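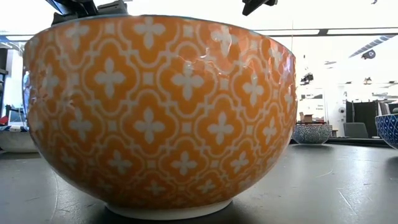 Large bowl on the low camera, fingers up over the rim.

Rim grasps on glazed bowls: Mornis vs Nygård fingers

flatwasher
I've been comparing two sets of fingers on the same parallel gripper and would like some opinions before I spend money. The job is picking glazed ceramic bowls by the rim and setting them down again on a flat table. Sizes vary a lot. The big one is orange with a white pattern and the others are smaller, mostly blue and white.

Set one is the stock Mornis fingers, flat steel with a moulded pad. Set two is the Nygård soft fingers, the ones with ribs that fold around whatever they touch. Same arm, same controller, same approach path, and I only changed the tool offset.

I did 61 picks on the large bowl with the Mornis set and had five slips. All of them came in the first few centimetres of lift, so nothing has been broken. The Nygård set slipped less often but the bowl hung at a different angle nearly every time, and then the foot came down on one edge. For a pick-only job I'd take the Nygård. I also have to place the thing.

The second question is the camera. I have one down low beside the table, close to level with the foot of the bowl, and one overhead. The overhead gives me a clean circle for the rim, but it tells me very little about how far down the fingers are. The low one shows the foot and the gap under the rim very well, but the glaze throws back the ceiling lights and the rim edge comes and goes. Is anyone running with the low view as the main one?

kelpie_dc
What force are you closing at? The Mornis pads are hard out of the box. If you're at the default, you're squeezing two flat faces on a curved wall and only touching along a line. I'd look at pad shape before I looked at new fingers.

flatwasher
A bit under the default. I went up once and the slips didn't change, so I put it back. I don't want to go a lot higher on ceramic.

kelpie_dc
That fits with line contact. More force doesn't do much if the patch stays the same width. Glue on a soft layer, four millimetres or so, and let it take up the curve. Closed-cell foam is too weak and tears at the corners. Neoprene sheet has been all right for us.

northbay_mech
I disagree with gluing things on. It works for a week and then the glue creeps and your tool centre is off without any warning. We had that on a bench at Todthorpe and spent two days blaming the calibration. If you need a compliant pad, buy the compliant pad. Mornis sells a bonded one.

kelpie_dc
The bonded one is flat as well though, and it's thin. I've had glued neoprene on since October with no creep I can measure. Did you degrease the steel first?

northbay_mech
Yes, we degreased. It was contact adhesive and the bench got warm in the afternoons. Maybe yours doesn't.

tin_whistle
Can I put in a word for suction? One cup down the middle onto the inside of the base. You don't care about the rim at all then.

flatwasher
I tried a cup on one of the small bowls. It sealed fine on the flat part of the base inside. On the big one the body is deep and the cup mount would have to reach a long way in, and my wrist doesn't clear the rim with the short extension. I could make a longer one. I'd rather stay with fingers if they can be made to behave, as the same tool has to pick up other things later in the day.

tin_whistle
Fair enough. If you go back to it, bellows cups are better than flat ones on anything with a slight dish.

parallax_pete
On the camera question: we run low as the main view and overhead as the check, which is the reverse of most people I've talked to. The reason is the set-down. From overhead you can't tell when the foot touches. From the side you can see the shadow under the foot ring close up as it comes down, and that's a good cue even when the body of the bowl is full of glare. Set your region of interest to the bottom of the bowl and the table, and leave the glossy part out of it.

flatwasher
That's useful. I had been using the whole bowl and trying to fix the glare with exposure.

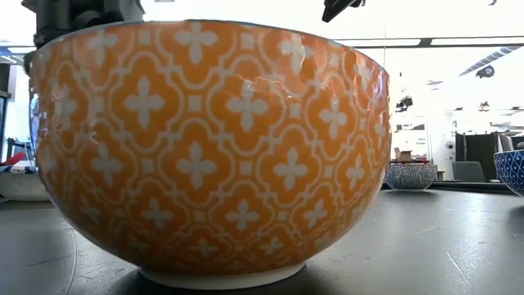
So I spent this afternoon on it with the region cropped down to the foot ring and a strip of table. The table is matte dark grey and the foot is pale, so the edge there is strong and it stays put from one grab to the next. Up on the body it's a different story. The reflections break across the pattern, and at one exposure a band of glare was being picked up as an edge in the middle of the bowl. My detector was quite happy to call that the rim.

I'm now using the low camera for foot height and nothing else. Rim position comes from overhead. The two only have to agree on where the centre of the bowl is.

One thing I haven't sorted out is the background. The far side of the room is very bright compared with the table, and if auto exposure is on it hunts whenever the arm moves across. I've locked it. With it locked for the foot, the background is blown out, and I can live with that.

parallax_pete
Lock the white balance too. With that much orange in view ours would pull everything toward blue and the thresholds on the blue bowls went off.

flatwasher
Done, thanks. I hadn't thought of that one.

cobalt_jug
I'd question whether you need the low camera. Any wrist with a force sensor will tell you when the foot touches. You get contact in a few milliseconds and no lighting problem. We took our side camera off and haven't missed it.

flatwasher
No force sensor on this arm. The controller gives me motor current and that's too noisy at slow speeds. I got a quote for a Prorley wrist sensor and it was roughly 3000 dollars with the cable and the bracket. The camera was already on the bench.

cobalt_jug
Current isn't that bad if you filter it and take a baseline on the way down. Move at a constant speed for the last couple of centimetres, average it, and trigger on the change. I've done it on an older arm than yours.

parallax_pete
It depends on the gearbox. On ours the ripple was larger than the contact signal from a light bowl. The big one might be heavy enough. I wouldn't count on it for the small ones.

cobalt_jug
Fine, but a force signal won't tell you the foot is down when it's one edge, and neither will one camera from one side. If the bowl is tilted toward the lens or away from it, the low view looks level.

flatwasher
That's a good point and I don't have an answer to it. With the Nygård fingers the tilt goes in any direction. With the Mornis it's nearly all in the plane of the fingers, so if the fingers close across the view I can see it. That's another mark for the stiff ones.

kelpie_dc
Which is why I'd keep the stiff fingers and put some give in the pad only.

northbay_mech
Or machine a shallow curve into a pair of pads to suit the big bowl and accept that it's a slightly worse fit on the others. It's a morning's work, with no glue.

flatwasher
The wall curves the wrong way for one of the two pads, so the inside finger would need a convex face and the outside one a concave face. Then they're handed and someone will fit them backwards. I could mark them I suppose.

northbay_mech
Use different screw spacing on each. They won't go on backwards then.

flatwasher
I like that. I'll do the neoprene first as I have a sheet of it here, and check the tool centre every morning against a pin so I'd catch any creep. If it moves I'll cut the curved pads.

kelpie_dc
Radius the bottom corners of the neoprene before you glue it. The square corner catches on the rim when you come in and rolls back.

newt_and_co
Question from someone just starting on this. When you come down on the rim, do you come straight down or at an angle? I have a cheap two-finger gripper and keep hitting the rim with the inside finger.

flatwasher
Straight down for me, with the gripper opened well past the wall thickness and centred on the wall. If you're hitting with the inside finger your rim estimate is probably too large. Check whether you are fitting to the outside edge of the rim. I was, and had to shift in by half the wall.

parallax_pete
Also check the height you're calibrating the overhead camera at. If you calibrate on the table and the rim is well above it, the circle comes out too big. The taller the bowl the worse it gets.

newt_and_co
It was calibrated on the table. I'll redo it at rim height, thank you both.

flatwasher
Update on the pads. Neoprene is on, corners radiused, left overnight under a clamp. I've only done a short run on the large bowl and a few on one of the small blue ones. No slips yet, but it's too few to say anything. The hang angle looks the same as it did with the bare Mornis pads. I'll do the same number of picks as before with the same start position and post the count.

northbay_mech
Note the room temperature when you do.

flatwasher
Will do.

Related threads
Soft fingers on thin-walled glass
Locking exposure on two cameras from one trigger
Motor current as a contact signal, does it work on small arms?
Prorley wrist sensor, drift after warm-up
Todthorpe bench plates: hole spacing

Contact the moderators | Copyright remains with the posters | Back to top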